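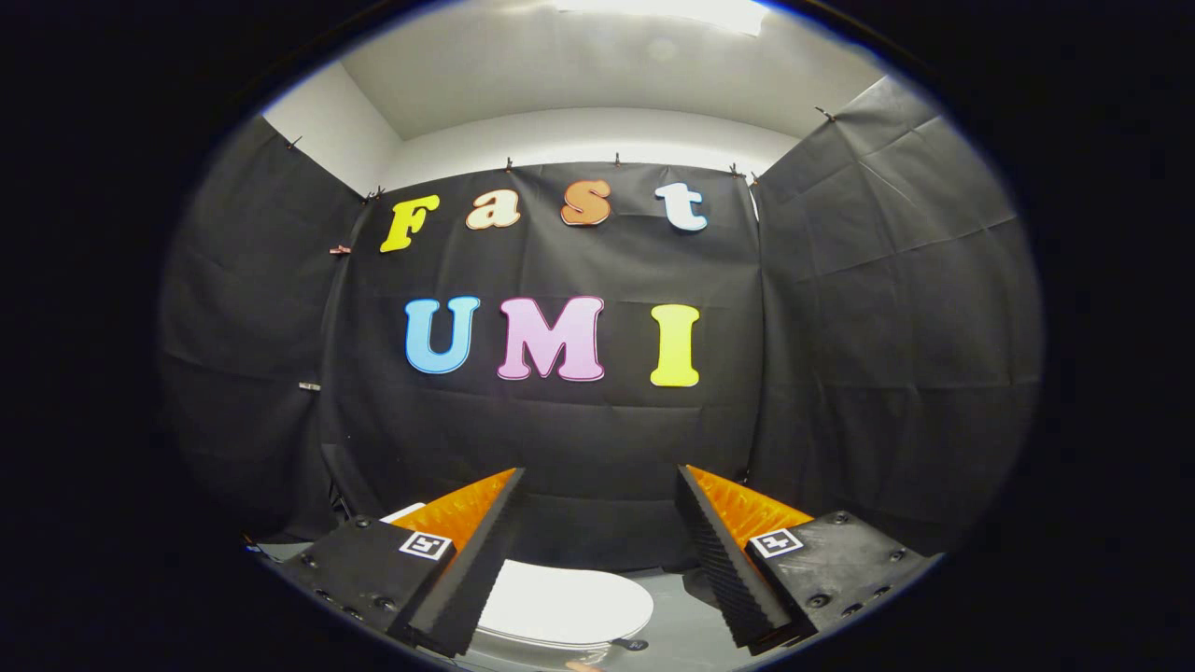

Stack of white plates, black cloth behind

Ticket 546 — dishwasher, back kitchen, white film on plates
Opened by: Mieke Wuyts
Status: waiting on part

14 Jun 2021

Mieke: White plates coming out with a chalky film again. Glasses worse. Rubs off with vinegar, comes back next wash. Machine is the Ernex undercounter, the older one. Salt light off. Rinse aid full. Already cleaned the filter twice so please don't ask.

Decha Chantharasri: Ok. Which programme? And what tablets, did someone change them in May?

Mieke: Programme 9, the long hot one. Tablets changed yes, we ran out of the Tunonine ones and got a big tub of Bralberg from the cash and carry. Film was there before that though, just less.

Decha: Salt light off doesn't mean there's salt. Float sticks on these. Open the cap and look.

Mieke: Looked. Water right to the top, no salt I can see. Put a spoon down, nothing at the bottom. Filled it — took nearly the whole bag. Light still off, so yes float is stuck.

Decha: Run a rinse straight away, empty, don't leave spilt salt in the tub. Then check the hardness setting. Hold start and the left button till the display flashes.

Mieke: Says 1. Should it be 1?

Decha: No. Water here is hard. Put it up to 5, test again tommorow with six plates and a couple of glasses, same tablets. Change one thing at a time or we won't know.

Boonsong Limsakul: Sorry, the 1 may be me. Had the power off at the wall to move the fridge, display came back with everything blinking and I pressed things.

Mieke: Test done. Plates clear, glasses nearly. Slight bloom on the stems. Old film doesn't shift on its own, soaking those seperately.

Decha: Good. Leave it at 5. New float cap ordered from Rweyemamu, 26 incl. postage. Until it comes check salt by hand once a week, torch and spoon.

Mieke: Will do. Pavithra has the torch.

Keeping this open till the cap is fitted. — DC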